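Open day at Prundwood: an afternoon with a stopped machine

The coach from Drirkport takes 70 minutes if the driver is feeling generous, and ours wasn't, so we reached Prundwood just as the tea urn was being wheeled away. 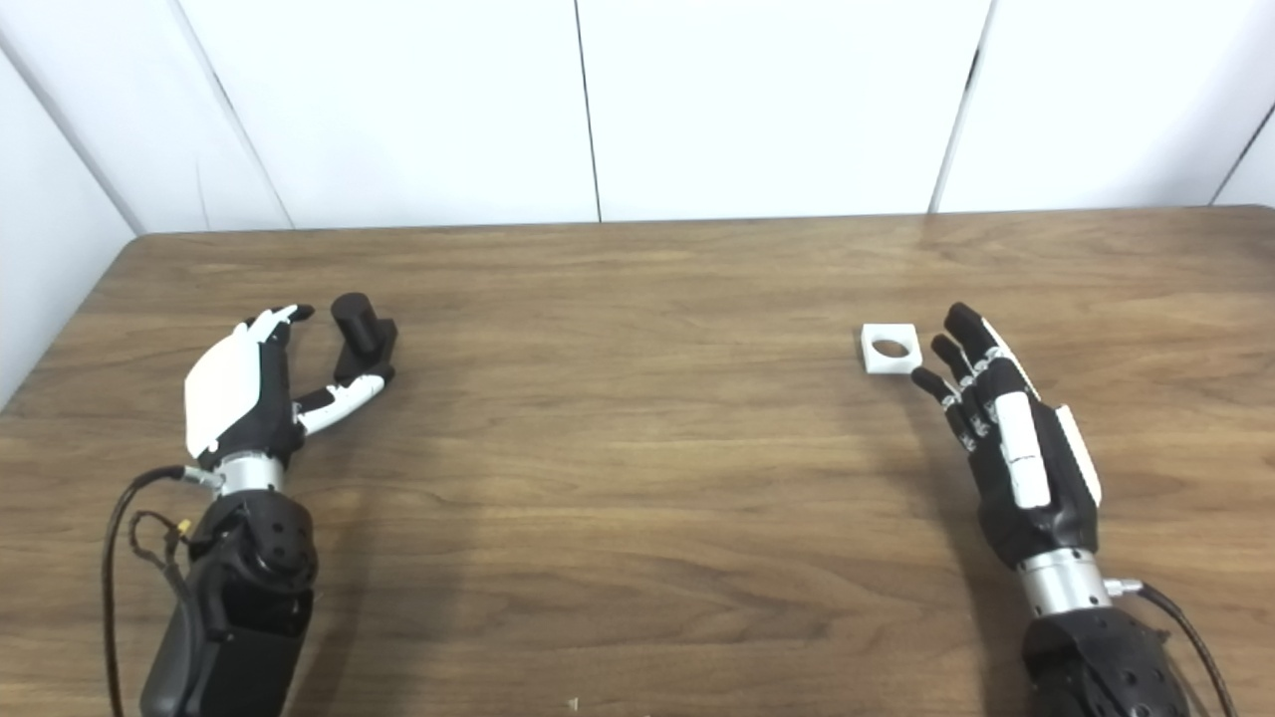
I had booked in May, when the programme promised "two-handed assembly, live, all afternoon". There were 173 of us on the visitor list, split into groups by the colour of our lanyards. Mine was orange, and orange went first to the safety talk, then to the bench with the two robot hands, then to the gift table. As things went, I'd have got more out of the safety talk if it had come second.

The job they had set up is called Yaman, which is also the name of the software, the project and (I think) the meeting room. A pair of hands has to pick up small parts from a table and bring them together. Our guide explained that a person does this without looking and that a machine needs several months and a grant. She was good company, and had clearly given this speech to the green lanyards already.

The first run was fine. So was the second. On the third the left hand closed on its part, lifted it a little way, and then went on closing. You could hear it, a thin rising whine like a milk frother. The part shot out sideways and landed by somebody's shoe. The hand, now holding nothing, kept squeezing.

A red button sat on the barrier, and the guide pressed it with real conviction. The right hand stopped at once. The left one carried on for what felt like a very long time and then stopped too. Someone in our group clapped, thinking it was part of the show.

To their credit, they didn't hurry us off to the gift table. An engineer came out from behind a partition, still eating, and read us the log. The two arms are stopped over separate lines. The right arm's line had done its work. On the left, the stop signal had reached the arm but not the fingers, which run off their own small controller, and that controller had been waiting politely for a message from a computer that had stopped talking. It gave up after 3213 milliseconds, which is its timeout, and switched itself off. The timeout was meant to be 600. Somebody had lengthened it in the winter to stop the fingers dropping out during long tests, and it had never been put back.

So there were two faults. One was a force reading from the left thumb that had frozen at a low value, so the hand believed it was holding its part like an egg and ought to try harder. The other was a stop button that stopped most of the machine. The engineer was far more bothered by the second. A sensor will fail sooner or later, he said, and you plan for that, but the button is the plan.

A man in a cycling jacket asked whether it would have broken a finger. The answer was that it might have bruised one badly, and that the barrier was there so that we wouldn't find out. He then asked whether the barrier had been moved closer for the open day. There was a pause. It had, by the width of a chair, so that people at the back could see.

They moved it back while we stood there, which took two of them and a fair amount of scraping. The demonstration was cancelled for the yellow and blue groups, who were given a longer safety talk instead, and I'm told it was a lively one.

I asked what happens next. The left hand comes off for a new thumb sensor, and both hands get their power cut by the same button as the arms, with a plain switch and no software in between. I asked why it hadn't been built that way. Cutting the power makes the hands go limp and drop whatever they're holding, and the partners at Staltisia, who supply the parts, had asked for fewer dropped parts. I wrote that down word for word and underlined it.

The rest of the tour was a corridor with posters and a very fine view of the car park. The gift table had pens and a stress ball in the shape of a fist. I took a pen.

Prundwood opens to visitors again in the autumn. Booking is through the same form as before, lanyards are returned at the desk, and if you are coming by coach, eat first.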